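Household Textile Reuse in the Town of Flitomby
Final report, Consumer and Materials Studies
Submitted 23/11/2023

1. Purpose of the study

This report examines how households in Flitomby dispose of bedding, curtains and other home textiles, and whether the existing collection points meet local need. Clothing was left out of the study, as it is already covered by the town's annual waste summary.

2. Background

Home textiles are heavier than clothing and harder to resell. Many charity shops do not accept used sheets or blankets, and residents are often unsure where such items may be taken. The town has 16 collection points, of which four accept bedding. All four are located east of the river.

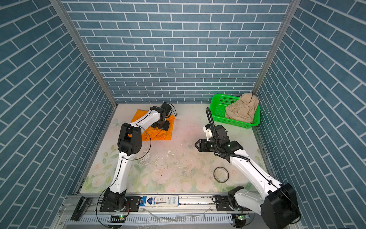
Page 8

3. Method

A printed questionnaire was delivered to households in both halves of the town. Respondents were asked what they had discarded in the past year, how they had disposed of it, and how far they would be willing to travel to a collection point. Opening hours were confirmed in person at each site. The sorting firm Guzmán allowed the project group to consult its intake records for the season, which list 3,831 items of bedding and table linen.

The records do not separate sheets from duvet covers. The two are therefore treated as one category in this report.

4. Findings

Residents west of the river were more likely to place old bedding in the household trash. The reason most often given was distance, followed by the belief that worn or stained fabric would be refused. The second reason was partly mistaken. Guzmán accepts stained cotton for cutting into wiping cloths, provided that it is dry and free of mold.
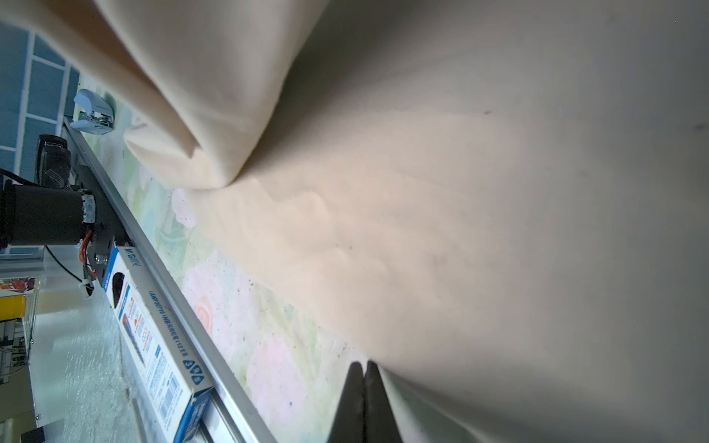
The printed guidance at the collection points does not mention this. Three of the four signs state only that items must be "in good condition," and the fourth, at the Hendasness parking lot, has faded and cannot be read in full. Several respondents stated that they had kept old blankets in storage for years for lack of clear instructions.

5. Recommendations

The project group recommends that at least one collection point for bedding be opened west of the river, and that the signs be replaced with wording that lists stained cotton as acceptable. The cost of new signs was not studied.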